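Textile Care and Domestic Practice
Unit 7: Folding and storing heavy cotton garments
Handout prepared by Nanna Snov Skov, revised in October with corrections from Imelda Cabanatuan

7.1 Scope

This unit deals with trousers in denim and similar heavy twills. Knitted garments were covered in Unit 3 and are mentioned only where the method differs. Students should have read the Olley notes on fabric weight before the practical.

7.2 Twill and why it creases as it does

Denim is a warp-faced twill. The coloured warp passes over two or more weft threads before going under one, and each row is stepped sideways from the last. The result is the diagonal line seen on the face of the cloth. In most denim only the warp is dyed, so the reverse is paler.

A fold pressed into twill for a long period wears along its outer edge. The warp threads at the fold are rubbed first and the undyed core begins to show. Folds should therefore be few, and should not always fall in the same place. Seams are the exception. A flat-felled seam has several layers of cloth and will not take a sharp fold across its length without forming a ridge.

7.3 Preparing the garment

Empty the pockets. Close the zip or buttons. Turn out any cuff and brush the inside. Check that the garment is fully dry at the waistband, the pocket bags and the hems, where the cloth is thickest. A garment stored damp at these points may develop mildew although the legs feel dry.

Lay the trousers at full length on a level surface. A table is preferred. A bed may be used, but the bedding gives under the hand and the cloth follows it, so wrinkles in the cover below are easily carried into the leg. Pull the cover taut first or work on a board.

7.4 Half fold and thirds

Place one leg over the other, back pockets outward. Align the outer seams, then the inner seams, then the hems. The seat will project as a point at the crotch; turn this in so that the long edge is straight. Smooth from the waistband towards the hem with the flat of the hand.

Bring the hem up to a point just short of the waistband. Fold the remaining length in thirds. The finished piece should stand on its long edge without support. If it falls open, the thirds are uneven or air has been left between the layers.

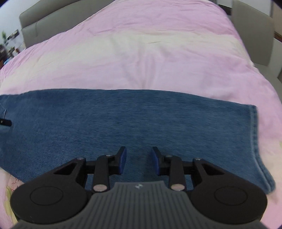
Should the legs be folded from the hem or from the waistband?

Begin from the hem. The waistband is the thickest and stiffest part, and a fold started there holds the layers apart, which leaves the packet loose. Finishing at the waistband puts the weight on the outside and keeps the packet closed.

7.5 Storage

Upright storage in a drawer is suitable for trousers in regular use. For stacking, limit the pile to 7 pairs and alternate the direction of the waistbands to keep it level. Garments of 100 per cent cotton may be stacked with cotton blends, but dark unwashed denim should be kept apart from pale items, as loose dye can transfer under pressure.

Hanging from the hem by clips is acceptable where drawer space is short. Protect the cloth at the clip with a scrap of cotton tape.

7.6 Practical task

Fold one pair by the method in 7.4 and one by rolling from the hem. Measure the length, width and height of each packet. Record the results on sheet 11 and note where creases appear after unfolding.

Reading for Unit 8: Hafþórsson, chapter 3, on bed linen and fitted covers.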